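Visit Report: Mensah Court Open Day, Casinton
November 2020

The lettings office attended the open day at Mensah Court, a new rental development on the Prerkville side of Casinton. The building is managed by Eltis and contains 246 apartments, of which 12 were open for viewing. Visitors were admitted in small groups and asked to wear face coverings throughout.

The two-bedroom units on the upper floors made the best impression. Living rooms face south, and the kitchens have full-height storage. Bedroom closets are shallow, and one bathroom door could not be opened fully against the vanity.

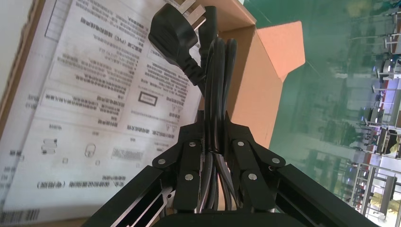 What must a tenant pay before moving in?
The first month's rent and a deposit of $500 are due when the lease is signed. Eltis confirmed that no separate fee is charged for the application.

Rents for the two-bedroom units begin at $2000 per month, with water and trash collection included. Heating is billed to each apartment by meter. Parking is leased separately – the garage was closed on the day of the visit, and its condition could not be reviewed. Pets are accepted with written consent.

The group then viewed the shared laundry, the mail room and the rear courtyard, where planting was still under way. Noise from the Prerkville road was noticeable in the courtyard but faint indoors with the windows shut. 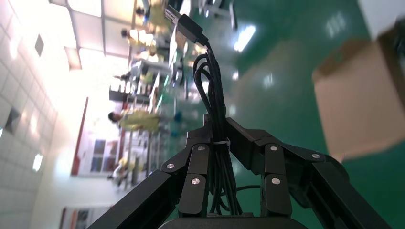

Another visitor asked that the lease terms be sent out before any second viewing, remarking that "a year is a long time to commit to after one short tour." Eltis agreed to supply a sample lease on request. The office has asked for a copy and will arrange a return visit once the garage is open.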